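Tadmont marketing catch-up - minutes

Wednesday, January 9, 2019, small room, started late

Present: Kristaps Kalniņš (chair), Dana, Priya, Owen, me (notes)
Apologies: Lucy. Sent her numbers by email, see item 3

1. Last minutes
Agreed. One fix, the Korkotgate invoice was for copy only, not copy and design. Owen to correct the shared version.

2. Newsletter
Open rate down again since October. Kristaps thinks subject lines, Priya thinks we're mailing too often. Went back and forth on this for a while. Decided: drop to every other week until end of quarter, then look again. Subject lines to be tested in pairs, Dana picks them, no more than one question mark between the two please.

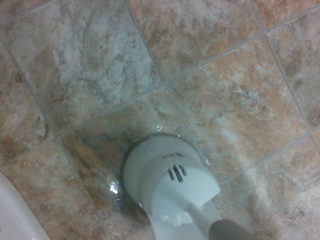 Sign-up form still asks for company size and phone. Everyone wants phone gone. Sales want to keep it. Kristaps will speak to sales. If no answer by next meeting we take it off anyway.

Welcome email still has the old logo. Dana to swap, five minute job.

3. Blog and search
Lucy's numbers read out. 53 posts live, most of the traffic goes to a handful of how-to pieces from two years back. News posts get next to nothing. Proposal from Priya: stop news posts, put the time into updating the old how-tos. Owen not keen, clients like seeing thier names on the news page. Compromise, one client story a month and no other news.

Priya to make list of posts to update, merge or bin. 30 to start with, rest later. Check for dead links while she's in there.

Meta descriptions missing on a lot of them. Owen says the plugin can fill these in automaticaly, Kristaps says write them by hand. By hand it is.

4. Sang account
Client wants more leads, same budget. Current landing page too long, button right at the bottom. Dana has a shorter draft, passed around, well liked. Needs a quote from a customer, Sang promised one before the holidays, still waiting. Owen to chase.

Paid search: pause the two broad terms, move money to the brand terms and see. Report back after 30 days. 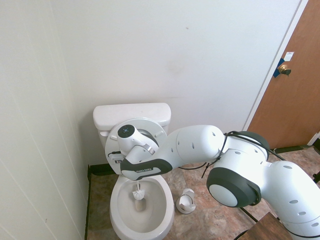
Client also asked about video. Kristaps: fine, but quote it seperately, not out of the retainer. Owen to write up a price with two options, short and very short.

5. Bradau
Contract signed, kickoff call to be set up. Need logins for analytics and the social accounts before that, last time we went in blind and lost a week. Priya has the onboarding checklist, will send it over today.

Tone of voice document: they have one, nobody here has read it yet. All to read before kickoff.

6. Social
Scheduling tool renewal coming up. Do we use it enough? Dana yes, Owen no. Kristaps asked for the cheaper plan to be priced. Left there.

Fewer channels. Agreed in principle, didn't agree which ones. Back on next agenda, 30 minutes set aside so it doesn't run over again.
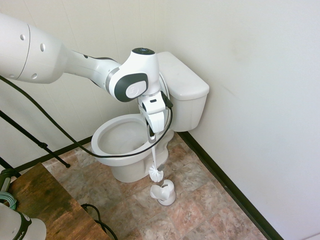 7. Actions
Kristaps - sales re phone field, cheaper plan decision
Dana - subject line pairs, logo in welcome email, final Sang landing page
Priya - post list, dead links, Bradau checklist
Owen - fix last minutes, chase Sang quote, video prices
Lucy - traffic by post, same layout as last time
All - read Bradau tone of voice

8. AOB
Owen asked if case studies could go out as PDFs as well. Yes if someone sets up a template. No one put their hand up, carried over.

Next meeting same time in two weeks, agenda items to Kristaps the day before.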